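Tarner Fund, Small Grants
Interim report, Bostville Home Meals and Kitchen Safety project
Submitted by Nhyira Nutsugah, project lead
Jul 14, 2009

Sorry this is short, we are mid-delivery season and I'm writing between routes. Full numbers come with the final report.

Where we are. Running in both towns now, Bostville and Ashby. Bostville started on schedule. Ashby started late, the church hall kitchen failed its first inspection (water heater) and the landlord took his time. Fixed now, passed second time. We cooked for Ashby out of the Bostville kitchen in the meantime, which meant long drives and some lukewarm dinners, and yes we heard about it.

Meals. Target was 2000 for the half year. We will get there but it'll be close, the gap is all from Ashby. Bostville is ahead of plan. Menu has been changed twice after complaints. Fish is off. Chicken stays. Vegetables get left more than anything else so we cut the portion a little and went to roasting instead of steaming, too early to say if thats helping. Softer option now available for people with dentures, should have had this from day one. 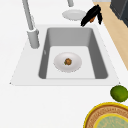 Drivers are also asking people at the door whether they ate the last meal. Simple yes / some / no on the route sheet. Answers are patchy. Some drivers fill it in every stop, some don't fill it in at all, and one route lost the sheet completely. I've asked for sheets to be handed in with the keys so we'll see.

Home visits. This is the part I'm happiest with. Each new client gets a visit before first delivery, we look at the stove, fridge temperature, smoke alarm, rugs, whether they can open the containers. The containers turned out to be a real problem. Lids too stiff for arthritic hands. Switched to the Grevard trays with the pull tab, they cost more but calls about lids have pretty much stopped. Budget note on that below.

Smoke alarms: the fire department in Ashby gave us a box of them, we only had to buy batteries. Bostville we are still paying for our own. Working on it.

Staff. Lost our part time cook in the spring, she moved to be near her daughter. Replacement started and is good, faster than me anyway. Need 2 more drivers for Ashby before the fall. Have put up cards at the library and the feed store, one call so far, no license.

Money. Spending is under on wages (the gap between cooks) and over on gas and packaging. Requesting permission to move $200 from wages to packaging to cover the Grevard trays through the end of the grant. Gas we can absorb if Ashby keeps cooking its own. Receipts are in the envelope with the paper copy, the one from the hardware store is faded, I wrote the amount on the back.

Problems / things you should know
Waiting list in Bostville, 6 names as of this morning. We don't turn away hospital discharges, so others wait longer. I don't love it.
Van needs a new alternator. Got a quote, not asking Tarner for it, just explaining if a route gets missed.
The evaluation survey you sent is too long for most of our clients. Several gave up on page two. Can we use a one page version with bigger type? I can draft it.

Next. Get Ashby up to full routes. Hire the drivers. Get the doorstep sheets actualy filled in. Second round of home visits for anyone who's been with us since the start, checking alarms and fridges again. Low-salt menu, the clinic nurse has promised to look over the recipes in July but I haven't pinned her down yet.

If you want to come see a delivery, mornings are best, park behind the hall not in front. Call the kitchen line, I don't always get to email.

N. Nutsugah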